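Progress report to the Sleiman Fund, second installment
Project: The service stair at Graltska
27 March 2022

Hello again, and thanks for your patience with the late paperwork. I promised you something by the end of winter and I'm only a week past that by my own generous counting. You'll remember that the first report was mostly me complaining about archives that were closed. This one has real building in it!

A quick reminder of what you're paying for. Graltska is the summer residence I've been working on, built in stages between the 1680s and the 1740s, and my question is how the people who cleaned, carried and cooked got around it. Everyone who writes on the place goes straight to the grand stair with its painted ceiling (fair enough, it's gorgeous) and the back stairs get a footnote. I think the back stairs came first, and I think the whole east wing was laid out around them.

So, where are we?

The survey is done on the ground floor and the mezzanine. The upper floor is measured but not drawn up, and the attic is still waiting on a key that has been "coming next week" since November. I've been up the service stair more times than my knees would like. It has 60 steps from the kitchen passage to the attic door, and the treads change width twice on the way up. The first change is at the mezzanine, where everybody expects it, and that's where the 1720s rebuild is supposed to start. The second one is the fun one. It's 14 steps above that, in the middle of a flight, with no landing and no door. There's no good reason to change a tread there unless you're joining on to something that already exists. I sat on that step for a good while with my sandwich, feeling very pleased with myself.

I should be careful, though. A joint in the masonry tells you that there were two campaigns, and it doesn't tell you which was earlier. The mortar samples went off to Direl, the lab that did the chapel floor for the last project, and I'm expecting results in late spring. If the upper part turns out to be later I'll have to rewrite a chapter and a half, and you'll get a much grumpier report.

On the written side, the household accounts have been better than I hoped. The series runs with gaps, and the gaps fall right where I don't want them, of course. But the steward's book for the 1690s has payments for "the little stair behind the buffet room," with stone and carting listed separately. The carting is what got me excited – the stone came from the same quarry as the kitchen vaults, in the same season, and it went in through the same gate. That's pretty strong support for the kitchen and the stair being planned together. I've transcribed the whole book now, abbreviations and all, and checked it against the originals where I was unsure of a number.

Something I didn't expect to care about is the doors. The service doors on the main floor are cut into the paneling so that they vanish when shut, and people usually write about this as good manners, or as hiding the help. When I plotted them on the plan, they line up with the serving routes and hardly at all with the family's rooms. The dining room has two and the state bedroom has none. I'm turning that into a conference paper, and the abstract has gone in to the Altia meeting. I'll let you know.

Money. The 500 you set aside for photography is spent, all of it on the raking-light pictures of the stair walls, and I'd do it again tomorrow. You can see the tooling on each block, and there's a change of hand right at my famous step. Travel is under budget so far thanks to a friend's spare room and some truly awful bus connections. I'd like to ask whether the unspent travel line can be moved to drawing costs. The upper floor has more awkward corners than I'd allowed for, and my own drafting is slow. I can send a proper request on the form if you need one.

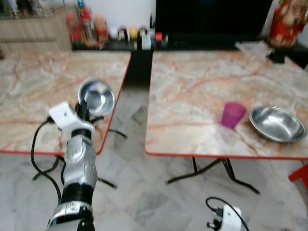
I sent a draft of the stair chapter out for comment, and the answer from Altia was that the tread widths were convincing but that I lean too hard on the steward's book, as "behind the buffet room" could mean either side of the wall and the room itself was moved in the 1730s. That's a fair hit. I've gone back to the plans, and I now think I can show where the buffet room was before the move, from the blocked flue and a patch in the cornice. It does need a page of its own, and it'll get one.

What's next: draw up the upper floor, get into the attic (the key!), and wait for the mortar. I also want one more look at the cellar, where there's a stub of wall under the first flight that doesn't belong to anything on my plan. It may be nothing. The two finished floor plans and the transcription are in the shared folder, and the plans are big files, so give them a minute to open. The scale bar on the mezzanine sheet is wrong and I'll replace that sheet when I'm back at my desk on Tuesday.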